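4. 学生プロジェクトにおける把持データ収集

4.1 授業の構成

本節では、学部三年次の選択科目「ロボット操作演習」で実施した学生プロジェクトについて、課題設定、収集手順および得られた結果を述べる。履修者は26名で、六つの班に分かれて作業を行った。各班には手首カメラ付きの二指グリッパを1台ずつ割り当てた。班の編成は前半の基礎演習の終了時に決め、以後は変更していない。指導は著者のうち二名(Yupanqui、Tannous)が担当した。Yupanquiはハードウェアと較正を、Tannousは記録形式とデータの点検を受け持った。

課題は、平置きまたは立て掛けた薄手の印刷物を把持し、指定の位置まで移すことである。対象物は冊子、折り畳んだ紙、表紙の厚い小型本の三種とした。剛体の積み木を用いた前年度の課題では、各班の方策がほぼ同じ挙動に収束し、設計上の選択と結果との対応を議論する材料が乏しかった。薄く撓みやすい対象では、接近角、指の閉じ速度、把持位置のいずれも結果に影響するため、班ごとの差が現れやすい。

4.2 装置

指部は三次元プリンタで出力した。中空の格子構造をもつ楔形とし、側面に矩形の開口を並べることで、接触時に指面が対象に沿って変形するようにした。格子の壁厚は各班が選択し、選んだ値を設計記録に残した。色は全班共通で橙色である。これは手首カメラの画像から指領域を色相で抽出する処理を、班の間で共用するための措置である。ただし、後述するように、この方式は背景や対象物に近い色が含まれる場合に誤抽出を生じた。

カメラはグリッパの基部に固定し、両指の先端が画像の下部左右に入る向きとした。取り付け角は治具で揃えたが、治具の嵌合が緩い個体が一つあり、その班の画像では左右の指の見え方に偏りが残った。較正板による補正は収集開始時に一度行い、途中での再較正は班の判断に任せた。記録ソフトウェアには演習用に整備したStenicoを用い、画像、指の開度および手先姿勢を同一の時刻基準で保存した。試行の索引と注釈の管理にはPrendiricoを使用している。

4.3 収集手順

収集は演習室で行った。背景の統制は行っていない。机、機材、荷物、周囲の学生の身体の一部が画像に入ることを許容し、撮影のための片付けも求めなかった。統制した環境のデータのみで学習した方策が別の机で機能しないという問題は、前年度の報告書で複数の班が指摘しており、今年度は初めから雑多な背景を前提とした。

一試行は、グリッパを待機姿勢に置いた状態から、対象物を目標位置で離すまでとした。操作者は試行ごとに交代し、連続して同じ学生が担当しないようにした。記録者は試行番号、対象物の種別、把持の成否、目視で気付いた点を記入する。成否の判定は、対象物が目標領域に入り、かつ途中で指から脱落しなかったことを条件とした。記録者と操作者の判定が食い違った試行は保留とし、班内で記録を再生して決定した。

各班の試行数の下限は74と定めた。全班がこれを満たし、最も多い班は86試行を提出した。提出後の点検では、時刻の欠落、開度信号の飽和、画像の著しい劣化の三項目を確認した。中間点検は2023年3月25日に行い、この時点で見つかった時刻基準の不一致はStenicoの設定を修正して解消した。修正前の記録は削除せず、別区分として保存している。

4.4 画像の劣化とその扱い

点検で最も多く報告されたのは、運動による画像のぶれである。手首カメラはグリッパとともに動くため、接近時や持ち上げ時には背景全体が流れる。一方、把持した対象物は指に対してほぼ静止するので、理想的には背景のみがぶれるはずである。実際には薄い紙面が指先を支点として振れ、対象物側にもぶれが生じる。図3のように、両指の間に立った紙面が画像の中央を占め、紙面上の黒い図柄が判読できないほど流れている例では、面の模様に依存した特徴量は利用しにくい。
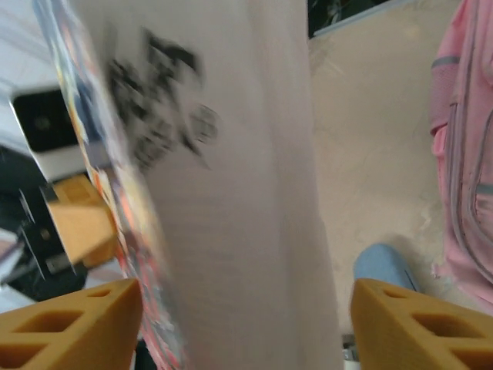
図3 手首カメラによる記録画像。両指の間に薄手の紙面があり、運動によるぶれが生じている。

ぶれの判定には、当初、画像全体の鮮鋭度を一つの値にまとめる方法を配布した。しかしこの方法では、対象物が流れていても背景に鮮明な縁があれば高い値となり、記録者の目視判定と一致しない画像が残った。そこでMarquezと名付けた改訂版の点検プログラムでは、画像を指領域、指間領域、その他の三つに分け、指間領域の鮮鋭度を独立に出力するようにした。分割の境界は指の開度から算出するため、開度信号が飽和した試行には適用できない。そのような試行は手作業で分類した。

劣化した画像を学習から除くか否かは各班に委ねた。四つの班は指間領域の値が閾値を下回る画像を除外し、残る二つの班は除外せずに用いた。除外した班のうち一つは、持ち上げ直後の画像がほとんど失われ、方策がその区間で停止する現象を報告した。同班は閾値を緩め、区間ごとに最低枚数を残す規則を加えて再学習を行っている。除外しなかった班では停止は生じなかったものの、目標位置の手前で指を開く失敗が多かった。両者の差が除外処理のみに起因するかは、壁厚や操作者の構成も異なるため、本演習のデータからは判断できない。

指領域の抽出については、色相のみに基づく処理の限界が明らかとなった。対象物の表紙に橙系の色が含まれる場合や、指に近い色の部材が背景に入る場合、抽出結果に指以外の領域が混入する。学生からは、指の形状を併用する案、指の存在範囲を開度から制限する案、指の色を変更する案が提出された。第二の案は既存の記録にそのまま適用できるため、最終評価ではこれを採用した。

4.5 評価

最終評価では、各班の方策を共通の机で30回ずつ実行した。対象物の種別は均等に配分し、初期位置は教員が決めた。班の間で装置を入れ替えることはせず、各班が収集に用いた装置をそのまま使用した。種別ごとにみると、小型本の把持は全班で安定していたのに対し、折り畳んだ紙では指が閉じる際に紙面が逃げる失敗が繰り返し観察された。壁厚を小さくした班では接触後の逃げが少なかったが、移送中に対象物が傾く例が増えた。

なお、ある班は冊子の綴じ側を把持する方策を獲得した。収集時の操作者の多くが綴じ側から接近していたことが、記録の再生により確認されている。同班の報告書では、この偏りを補うために開き側からの試行を追加する計画がZeltomusの名称で提案されており、次年度の課題候補として引き継いだ。追加試行における接近方向の配分は、収集前に班ごとに申告させる予定である。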